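May 27, 2023

I quit my phone's to-do app in February. It had 200 open items in it, and one of them was "clean up to-do list."

The replacement is paper. I bought a pack of cheap colored sheets, and every morning I write down what has to happen that day, up to 5 things, and then I stop writing. Serena Piras, who sits across from me and has strong feelings about software, gave it a week. She still asks how my "stationery phase" is going. It's going fine, Serena.

The trouble with the app was that it never forgot anything. I once told it to remind me to compare dishwasher filters, and it brought this up for eleven months, including at a funeral. Paper has no such ambitions. If I copy "call the dentist" onto a new sheet three days running, my hand gets tired and I call the dentist.

Old lists don't get filed. They go in the recycling, or they go across the room.

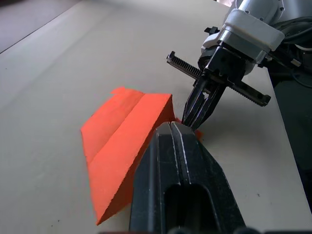
What about things that are due weeks from now? Those go on the kitchen wall calendar, the free one from the tire shop, and I look at it while the coffee drips.

I've missed one birthday so far. Junpei says he hadn't noticed, but he has been slow to answer my texts.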